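Vultedside Exchange Visits: Program Records

Version of 27/04/2020

What the data set holds

The data set lists visits by student and staff delegations to the Vultedside campus. Each row is one event inside a visit: a lecture, a museum tour, a meeting with a department, a formal signing or a shared meal. A visit with five events has five rows, tied together by the visit_id field.

The records were typed from printed programs kept in the international office. Delia Lucero did the typing and Yeison Tello checked it against the guest book. Where the program and the guest book disagree, the guest book wins and the field source_note says so.

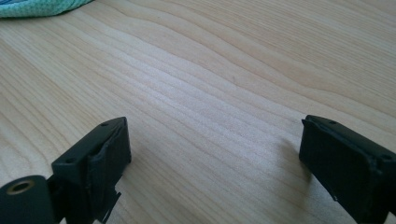

There are 115 visits in the main table. The longest program has 36 events, and that one was split over two printed booklets, so its rows carry booklet numbers as well as page numbers.

Files

visits.csv: one row per visit, with host department, home institution code, start month and end month.
events.csv: one row per event, with type, language, building and planned length in minutes.
buildings.csv: old and new building names. Núñez Hall was listed as Hall 2 in the older programs. Both names point to the same code.
codes.txt: the short codes used for event types.

All files are UTF-8 with commas as separators. Empty cells mean the program gave nothing. A zero is a real zero.

Fields that need care

planned_minutes is what was printed. We have no record of how long an event ran. Many round tables are listed at 60 minutes, and this looks like a default value in the office template.

group_size comes from the invitation letter. It is missing for more than 30 visits.

language holds the main working language only. Interpreted sessions have interp set to 1.

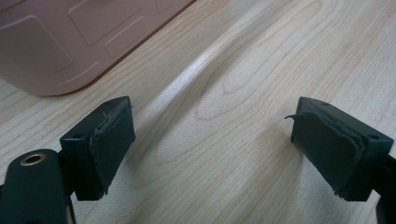 Loading the data

Read visits.csv first and join events.csv on visit_id. The Guvon loader does this in one step if you point it at the folder. Flaltero users have to rename start_month to start before import or the column is dropped without a warning.

Do not sort events by row number. Use day_no and then slot_no. Rows were added in the order the booklets came out of the cabinet.

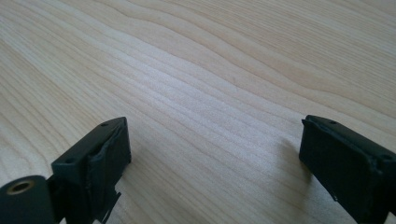
Wooden tabletop, light finish.

Privacy

Names of visiting students were left out. Names of speakers were kept only where the program was posted in public. If you find a name that should be removed, write to Delia Lucero and give the visit_id and day_no.

Known problems

Two departments merged and the old codes are still in use for earlier visits.
Museum tours and library tours share one code, MT.
Some start months were read from a stamp and could be off by one.

Next update

The next release is planned for May. It will split the MT code and add a field for the host contact's role.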